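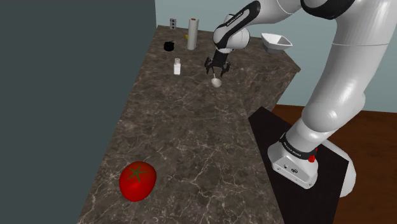 White ladle over the long counter, rendered view.

Filed under: Dance, Notes from class

23/09/2018

Print this post | E-mail this post

Second block of floor work with Ludmila Kopecký at the Fiore studio. The material is a phrase from her piece Junov, set in counts of nine against a drum pattern in six. The two meet every 18 beats, so the weight change on count four lands in a different part of the drum line each time until then.

My error is in the spiral. I start the turn from the shoulder, and the pelvis arrives late. Kopecký starts it from the back of the standing heel and lets the head go last. At half speed I can do this. At 54 beats per minute I can hold it for one full cycle – after that the shoulder takes over again.

Floor notes: the vinyl is slower than the wood at Droltetti. Socks stick on the knee slide. Bare feet are fine if the shin stays turned out.

Still unclear to me is the breath before the drop. She marks it on eight, but the two dancers from Vollow take it on nine. I will ask when the class starts again in January.

Contact | Copyright 2018 | Back to top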